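Trutura Residence Services
Laundry and Linen Guides
Guide 16: Sorting and Folding Knit Garments

Purpose

This guide sets out the procedure for handling knit tops, sweatshirts and light sweaters in the shared laundry rooms at Mirumon House and Abubakar House. Residents who use the drop-off service do not need to follow it. Woven shirts and bed linen are covered in separate guides, available at the front desk.

Before You Begin

Clear one section of the folding counter and wipe it with a dry cloth. Lint from towels clings to heathered and brushed knits and is difficult to remove once the garment has been folded. Dark counters show pale lint readily and are preferred for this work.

Garments must be fully dry. Check the neckband, the cuffs and the underarm seams by hand, as these areas hold moisture longest. A garment that is damp at any of these points should be returned to the drying rack in Room 199.

Sorting

Separate knits by weight before folding. Jersey T-shirts form one stack, sweatshirts a second, and sweaters a third. Items with a loose or open knit are placed in a mesh bag and folded last. Remove any item with a torn seam and place it in the mending tray.

Folding

1. Lay the garment face down and smooth it from the center toward the side seams. Use the flat of the hand. Do not pull at the hem.

2. Bring the shoulder seams level with each other. If the garment has twisted in the dryer, hold it by both shoulders, shake it once and lay it down again.

3. Fold one side toward the center, turning the sleeve back along the fold. Repeat on the other side. The two sides should meet or overlap slightly.

4. Fold the lower half up to meet the base of the collar. Sweatshirts and sweaters may be folded in thirds to suit the depth of the shelf.

5. Turn the garment over and straighten the neckband. A ribbed band should lie in an even curve, without creases running across it. Where the fabric next to a band or seam has gathered into folds, open the garment and smooth that part again before stacking.

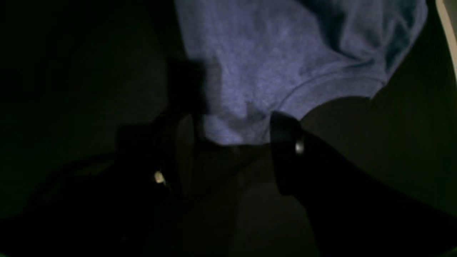
6. Place the garment on its stack with the folded edge facing outward. Stacks of sweaters should not exceed eight items.

Storage

Finished stacks may be left on the open shelves until 9:00 p.m. Items remaining after that time are moved to the Ciken cabinet beside the entrance and may be collected the following morning. Do not hang heavy knits on the wire hangers provided for shirts, as the shoulders will stretch.

Reporting a Problem

Torn shelf liners, broken racks and missing mesh bags should be reported to the residence office at extension 371. Please give the room number and the name of the building. Claims for damaged clothing are made on Form 743 and must be received before the end of the month in which the damage was found.

Related Guides

Guide 14: Shirts and Blouses
Guide 15: Bed Linen and Towels
Guide 17: Mending Tray Procedures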